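Foam blocks, and a table that finally stays clear

The gray table in the back room, November.
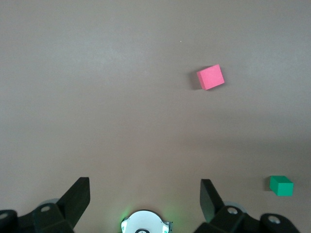
One pink and one green, a good distance apart.

I bought a bag of foam blocks from Plorner last month, 104 pieces, mixed colors. They were meant for my nephew, but he is 3 and went straight for the bag they came in, so the blocks ended up at my place. I have been using them to work out layouts on the table. You put a block down where a shelf or a cabinet would go and push it around until you like it. It beats drawing on graph paper, which I am bad at.

The table is the other half of this post. I had been working on an old door across two sawhorses, and the panels in the door meant nothing sat flat. Attila Csonka was getting rid of a table when he moved his shop over to Biltstead, and he let me have it for 50 dollars and help with the truck. The top is a dull gray-brown. I wasn't sure about the color at first. It has grown on me, mainly for the way bright things show up against it. A pink block is easy to find. So is a green one, even down in the shaded part.

It also shows every speck. I wipe it in the morning and there is always something white on it again by lunch. I think it comes off the ceiling. If anyone has sealed an old plaster ceiling without taking it down, I would like to hear what you used.

A few notes on the blocks for anyone thinking of getting them.

They are light. If you bump the table they move, and then you have lost your layout. I started marking corners with low-tack tape when I wanted to keep something overnight.

The edges are good. I had a cheaper set years ago and the corners crumbled inside a week. So far these have held up.

The colors are strong, and I use them as a code. Pink is for anything that has to stay where it is, like the radiator. Green is for anything I can move. Andor Bíró came by and told me to use more colors - one for tall things, one for low things - but I tried that and kept forgetting what was what. Two is enough for me.

I sorted the bag on the first evening. I kept 74 and put the rest in a shoe box for my nephew, in case he comes around to them.

Next job is the back room itself. The wall with the window is the problem, with the radiator under it and the door swinging in from the left. I have a plan with the long cabinet on the far side and I want to leave it alone for a few days before I cut anything.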